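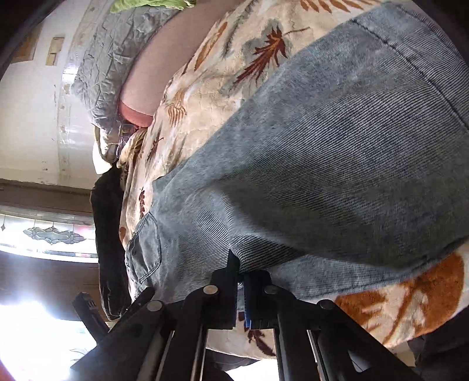

Faded denim on the leaf-print blanket, by the stained glass.

Stoka Roasted Barley Drink, 354 g pouch

I started selling Stoka because I wanted something to drink at four in the afternoon that wouldn't have me staring at the ceiling at midnight. I love coffee, I really do, but coffee and I have to part ways after lunch these days. I'd tried most of the caffeine-free stuff on the supermarket shelf and it mostly tasted like warm cardboard (sorry!). Then my friend Corrado Bassi brought me a bag of barley he'd roasted himself and I drank three cups standing up in his kitchen.

So what is it? Barley, roasted dark and ground fine, and that's the whole ingredient list. No sugar, no chicory, no flavorings. It smells like toast that's been left in a few seconds too long, in a good way, and it has a roasty, slightly sweet taste with hardly any bitterness. If you grew up in an Italian house you probably know it as orzo and had it in your milk as a kid.

How I make it

One heaped teaspoon per mug, hot water just off the boil, stir, wait a couple of minutes. The grounds sink, so leave the last sip alone or pour it through a little strainer. In a moka pot, fill the basket loosely and don't press it down! Barley swells up and a packed basket will choke. I made a real mess of my stove finding that out.

For a big batch I put 30 g in 700 ml of cold water and leave it in the fridge overnight, then strain it in the morning. It's lovely with a slice of lemon, or with oat milk and a bit of honey if you want something more like dessert. Keeps for two days, though mine never makes it that far.

What's in it for you

It's naturally caffeine free, so you can have it late. People ask me all the time whether it helps with digestion or sleep, and I'm not going to make promises about that. I like it after a heavy dinner, and my evenings are calmer without espresso in them, but that's just me. Please note that barley contains gluten, so it's no good if you have celiac disease. If you're pregnant, nursing or on medication, check with your doctor first like you would with anything new.

Which grind?

The fine grind is for mugs and moka pots. The coarse one, which we call Drusel, is for French press and cold brew, and it comes in the same size pouch. Nazareno Mazza does all the roasting for us now and he goes a shade darker in January because he says people want it that way in the cold. I can't say I've noticed a huge difference but a few of you have written in to ask for "the winter one," so there you go.

Storage and shipping

Press the air out, zip it shut, keep it somewhere dry. Once opened I'd finish it within two months, as the smell fades before anything else does. Orders placed before noon go out the same day. If your pouch shows up split or you just don't get along with the taste, write to me and I'll sort it out.

Net weight 354 g. Makes up to 53 mugs, depending on how heaped your teaspoon is.

Related items
Drusel Coarse Roasted Barley
Trindade Dried Lemon Peel
Ponham Fine Mesh Strainer
Stoka Barley and Cocoa Blend
Stoka Sampler, Fine and Coarse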